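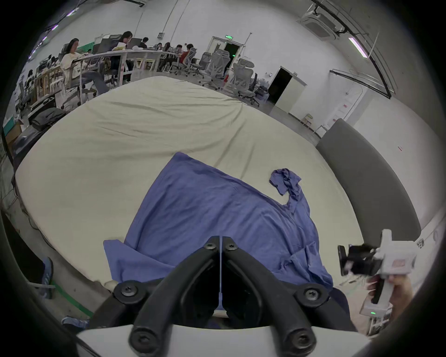

Folding shirts on the bed – does the method really matter?

Posted in Laundry and Clothes by Flarnascombe, 3 May 2025

I have been told, more than once and by people who seem very sure of themselves, that I fold shirts wrongly. What I do is spread the shirt out flat on the bed, bring the sleeves in, fold it in thirds lengthways and then in half. It takes me 14 seconds or so a shirt if I'm not watching the telly.

Apparently I should be using a hard surface, and a folding board, and I should be filing the shirts upright in the drawer like record sleeves. I tried the upright business in March. By the end of the week they had all slumped over and I couldn't find anything.

Two things I'd like to know. Is there any real harm in folding on a bed? The sheet is never properly smooth and I do wonder if the shirt picks up creases from it. And what do you do with the sleeves on a big shirt? Mine always end up as a lump at one shoulder, and then the whole stack leans. Large cotton shirts, mostly, long sleeves. Please don't tell me to buy something.

19 people found this useful

Rumau
Member, 139 posts

I don't believe the sheet does anything. I've folded on beds all my life, over blankets, duvets, the lot, and the creases I get are from leaving things in the basket overnight. A wrinkle in a sheet isn't pressing on the shirt with any weight. Where a bed does let you down is that it's soft, so when you smooth the shirt with your hand the mattress gives and the fabric moves with it. You think it's flat and it isn't. Pull at the hem and the shoulders instead of stroking the middle.

Sleeves: do them first, before any other fold. A twisted sleeve won't untwist itself once it's tucked under. Pick it up by the cuff, give it one shake, lay it straight out to the side. Then fold the side of the shirt in, a third of the way, with the sleeve still sticking out. Now turn the sleeve down so it runs along the length of the shirt towards the hem. Same on the other side. If the cuffs reach past the hem, turn them back up.

Check the hem as well. If that's bunched up when you start, the last fold comes out fat at one end, and I'd bet that's half of why your stack leans. People blame the sleeves for everything.

Buttoned shirts: top button, one in the middle, leave the rest. I have seen it said you must do every button. I've tried both ways and couldn't tell them apart a day later.

As for upright filing, it works if the drawer is full and fails if it isn't. The people who swear by it must own a lot of shirts.

Zaven
New member, 2 posts

just hang them up

Þrastardóttir
Member, 1757 posts

I mostly agree with the long answer, though I'm not convinced about the sheet. If you fold a shirt while it's still slightly damp then yes, it will take marks from whatever is under it. Bone dry, no. So the thing to look at is your drying. Feel the collar and the seams under the arms, they're the last to go.

I also doubt the claim that a hard surface is faster. I timed myself on the kitchen table and on the bed with the same pile, and the table was slower, as I kept having to turn the bigger shirts round to reach the far end. On a bed you can get the whole thing laid out with both sleeves wide and walk to the other side if you need to. A table is only better for small things like children's tops.

One point missing above. Lay the shirt front down. If you fold with the front facing you, the collar ends up underneath taking the weight of the stack, and the placket gets bent. Front down, fold the sides in, sleeves down, hem up to the collar, turn it over. Put each new one on the pile with the collar at the opposite end from the last. That did more for my leaning stacks than anything with the sleeves.

Folding boards – I was given one. It's behind the wardrobe.

Flarnascombe

Thanks both. I've been folding them front up for years, so that's one thing to change. I did a pile this morning with the sleeves turned down towards the hem and it is a bit flatter, though I'd want to see it after a few days in the drawer before I say it works. Still not sure about the collars going opposite ways, it looks untidy to me, but I'll try it on the next wash.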